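Urkell gripper kit, four months in

I bought the Urkell back in September after Jarmo Kallio at Lehtinen talked me into it, and I've been meaning to write this ever since (sorry, Jarmo!). It cost me just over 400 dollars with the wrist camera, and setup took two evenings and a lot of tea. 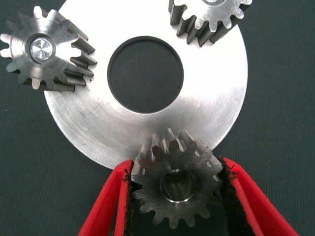

Gears are what I wanted it for, and it holds them by the teeth very nicely — the black pads are kinder than the bare jaws on my old Wetcombe. They do get fuzzy at the edges, so order spares. I'd happily buy it again.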